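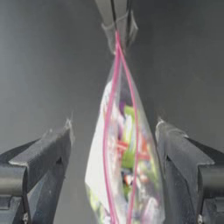 Sarkholm Bench Pair: two-arm station for light chores

Can a machine do the small jobs at home or in the workshop yet? Our answer at Stultiseo is: some of them, slowly. The Bench Pair is made for people who want to test this for themselves, on their own benches and with their own things.

Two arms work from opposite sides of one grey work surface. Each arm lifts up to 600 grams, which is enough for socks, cutlery, small parts and most of what is kept in a kitchen drawer. Thin plastic remains the difficult material. A zipper bag changes its shape each time it is touched, and the arm must look again before it pinches.

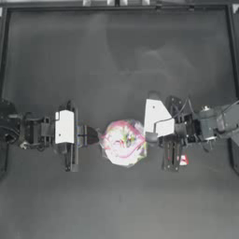 In our own trials in August we ran 232 attempts at opening, holding and passing zipper bags. We count an attempt as finished only if no person helped. The full results, with the failures, are sent with every quotation, and we ask you to read them before you order.

What is included: two arms, Jullent control software, 5 spare finger tips, cables and a printed manual. Weight of the complete set is 19 kg. Colour of the arms is black and grey with white brackets only.

Not suitable for: hot pans, knives, glass, or any work near small children.

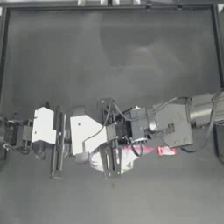
Leinonen writes that the pair sorts fasteners well enough to leave it alone over lunch, but for bagging the parts it is still quicker to do it by hand, and he would not buy a second one for that job this year.

Delivery time is on request. Spare tips can be ordered separately.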